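Drying Racks and Hangers: FAQ
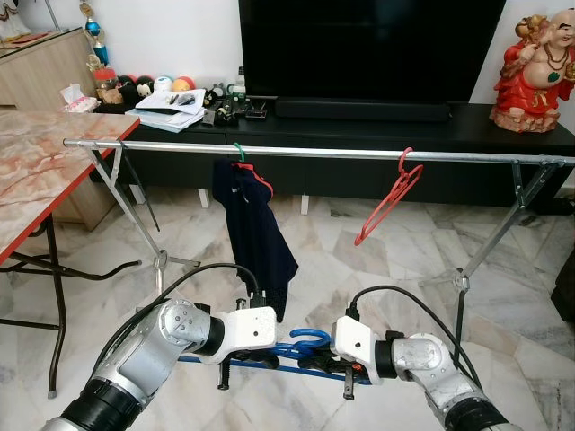
Blue plastic hanger and metal drying rack.

What is the load limit of the Gilton rack?
3 kg per rail, evenly distributed. Wet denim and towels count at wet weight.

Can I order a replacement foot?
Yes. Quote part 307 for the Gilton and part 518 for the Sondside. Feet are sold singly.

Do hangers fit every rail?
Standard hooks fit all current rails. Racks bought before May may need the wide hook.

Can the rack stay outdoors?
No. Warranty does not cover rust.

When is the parts desk closed?
Sunday.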